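## 4. Open day set-up — arm demo (Killbridge hall)

For whoever is on the stand. Read all of it before you power up. Doors open 9:30, first group walks straight over to us.

### 4.1 Before the visitors

1. Wipe the work surface. Dry cloth only.
2. Put the dish down on the grid, inside the arm's reach. Check reach with the arm in slow mode, not by eye.
3. Yellow pieces next. One can start in the dish, one out on the open grid.
4. Power strip on. Then controller. Then arm. Not the other way around, it faults and you lose 2 minutes.
5. Wait for the steady green on the controller box. Blinking green = still homing. Leave it alone.
6. Open the Clinier panel on the laptop, pick "Open Day", press Load.
7. Set speed to 50 percent. Gunther Lindemann ran it at full speed in Nerdale last August and the front row jumped. Keep it at 50.

**CAUTION:** Stop button stays on YOUR side of the table, within arm's length, all day. Not on the floor and not behind the banner.

### 4.2 Checking the wrist view

1. Click View on the panel. Wrist camera picture comes up in the left window.
2. Jog the arm down over the dish. Slow mode.
3. You want the fingers, part of the dish and a piece outside the dish all in view together.
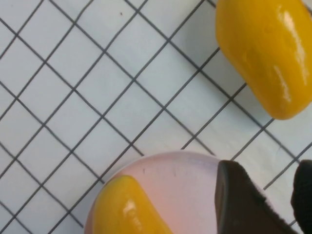
4. If the view freezes, close the window and click View again. Do not pull the cable — the connector is worn and we only have the one.
5. Turn on the big screen last. It mirrors the laptop, so close your email first.

**NOTE:** Glare is worst from the side windows after lunch. Pull the blinds on that side. Halfway is enough.

### 4.3 Running the demo

1. Say who we are and what the arm does. Keep it short, kids are at the front.
2. Ask everyone to stand behind the tape. Wait untill they do.
3. Press Start. The arm goes to the first piece, closes, lifts, moves over the dish, lets go.
4. Talk while it moves. Point at the big screen, people miss it otherwise.
5. Second piece same way.
6. Press Hold before you reach in to reset. Every time. Hold light must be amber.
7. Reset pieces by hand, step back, press Release.

A full round is roughly four minutes with questions. If there is a line, skip the second piece.

**CAUTION:** No visitor hands past the tape while the arm is live. If somebody reaches in, hit Stop first and explain after.

### 4.4 Close approach 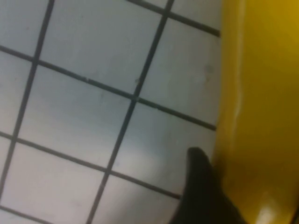 Most of the questions will be on this part, so go slow and use the Step button instead of Start. One press, one small move. On the big screen the fingertip gets right down to the line where the yellow meets the white squares, and that's the spot to stop and let people look. Ask them which way they think it should go next. Then press Step again.

If the finger touches down too hard:

- Press Hold
- Jog up 2 clicks
- Run Re-zero from the panel, takes a few seconds
- Carry on with Step, not Start

If it happens again, end the round and call Gunther. He'll be at the Weidemann table by the entrance. Don't change the height setting yourself, it's saved for the whole day and teh afternoon crew gets stuck with it.

### 4.5 Handouts and packing up

1. Flyers are in the gray crate under the table. 1,000 printed, one per family please.
2. Last round starts 3:45. No later, hall wants us out.
3. Park the arm with the Park button. Wait for the click.
4. Power off: arm, controller, strip.
5. Pieces into the dish, dish into the small box, lid taped.
6. Write any faults on the sheet — time and what you pressed. Leave the sheet in the laptop bag.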